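Stostik Plandine

El Plandine es un kit de automatización doméstica de la marca Stostik, pensado para tareas de cocina: recoger vajilla, ordenarla y guardarla. Lo distribuye De Smet y se vende en una sola versión, con brazo, pinza de dos dedos, cámara de muñeca y un programa de control llamado Odus. Escribo esta ficha después de un mes con uno en casa, así que perdonadme si se me escapa alguna opinión - el artículo anterior era tan seco que no lo leía ni yo.

La caja trae 206 piezas, contando tornillos y bridas, y a mí el montaje me llevó 4 horas (con pausa para merendar, todo hay que decirlo). El manual tiene 40 páginas y la parte del cableado es, con diferencia, la más floja.
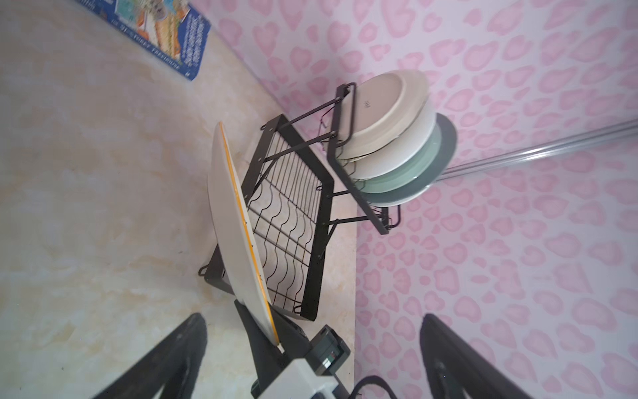 Odus es lo que de verdad distingue al Plandine de otros kits. Permite guardar hasta 300 posiciones y asignarlas a objetos concretos, y ahí es donde yo me lo paso en grande. Los platos redondos son lo fácil; una fuente ovalada como la blanca de borde anaranjado pide otra cosa, hay que llevarla de canto sobre la cesta inferior del escurridor y orientarla hacia los separadores ondulados. Para eso existe el modo "pieza larga", que se activa en el menú de agarre y baja la velocidad del brazo.

El mantenimiento es sencillo: repasar los dedos con un paño y recalibrar la cámara cada vez que se mueve la base. De Smet vende recambios sueltos, aunque los dedos se agotan enseguida - ¡pedid un par de más con el kit!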